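Wutulham Home Handling Set, Set-up Guide
Part 4. Recording a folding task on a bed
14 shares | 3 comments

4.1 Purpose of this part

This part explains how to record one garment task with two hand-held grippers in a real bedroom. The recordings are used to train the Makokha policy. In our study we compared thick knitwear with thin shirts, and the thick knitwear gave worse results until we changed the way of grasping given in 4.3. Please read the full part before you start the first recording.

4.2 Prepare the bed

1. Make the bed sheet flat by hand. A sheet with a printed pattern is good, as the tracking software finds more points on it than on a plain one.
2. Put the finished stack at the far side of the bed. Leave a free area wide enough for the garment with both sleeves open.
3. Place the garment to be folded in the free area. For the knitwear group it should be a sweater with a thick stitch.
4. Switch on both grippers and start the Jiltier recorder. Wait until the recorder shows both devices.
5. Take one gripper in each hand. Close and open the fingers 3 times, completely. The software uses this movement to find the zero width.

CAUTION: Do not cover the two round lenses with the garment. If a sleeve falls over them, stop and record the episode again. 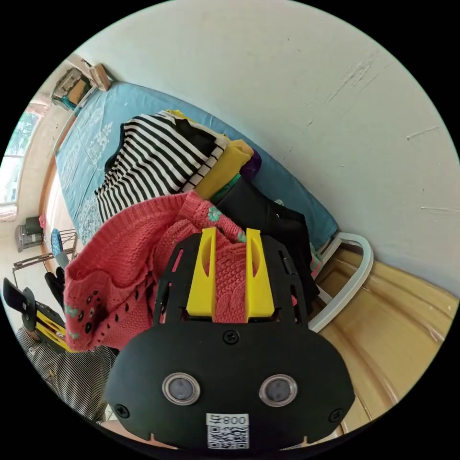 6. Stand close to the long side of the bed, with the feet still. You may turn the body, but walking during an episode makes the position estimate weaker.
7. Begin each episode with the two grippers above the bed and the fingers open.

Note: The stack may grow during the session. It is not necessary to remove the folded garments between episodes. We keep them in the recordings on purpose, so that the policy learns to work beside other clothes.

4.3 Open the garment and grasp it

8. Lift the garment with one gripper and let the weight open it. Then lower it on the sheet.
9. Pull the sleeves to the sides, one after the other. Small folds in the body are accepted. A sleeve which is under the body is not accepted.
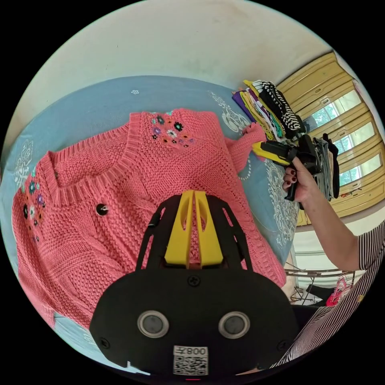

Sweater spread flat on the sheet, with one sleeve toward the stack of clothes.

10. Move the fingers down until they touch the knit, and push a little before you close. With thin fabric this push is not needed.
11. Close slowly. A fast closing takes only the top of the stitch and the garment slips out.
12. Hold the fingers closed for one short moment before you move the arm. The labeling tool of Doltell uses this pause to separate "grasp" from "carry". 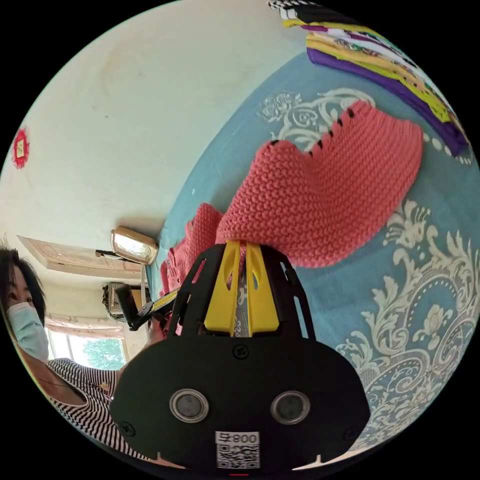 Slips were the most frequent error in our first training set. We collected 1000 episodes with free grasping, where each operator could take the fabric in any way. After this we collected the same number again with steps 10 to 12, so the complete set has 2000 episodes. In the good grasps the fabric stands up between the two fingers, as the pink knit is pinched here, and the rest of the garment stays on the bed. The policy trained on the second half copied this pinch on knitwear, also with sweaters that were not in the training. With the first half only, it often closed above the fabric and carried nothing.

CAUTION: Do not pull at embroidery or buttons. The fingers can damage the thread, and the tracking of the fabric edge becomes wrong in this place.

4.4 Finish and check

13. Fold the sleeves to the middle, then fold the body one time. Put the garment on the stack or next to it.
14. Open the fingers, lift both grippers above the bed, and stop the recorder.
15. Play the episode at double speed. Delete it if one of the grippers leaves the tracked area.

Note: If the recorder shows message 313, the clocks of the two grippers do not agree. Restart both devices and repeat step 5. Episodes with this message cannot be repaired later.

Related items
Part 3. Charging and pairing the grippers
Part 5. Labeling episodes with the Doltell tool
Part 6. Training the Makokha policy on your own recordings
Recent: Changes in the Jiltier recorder, April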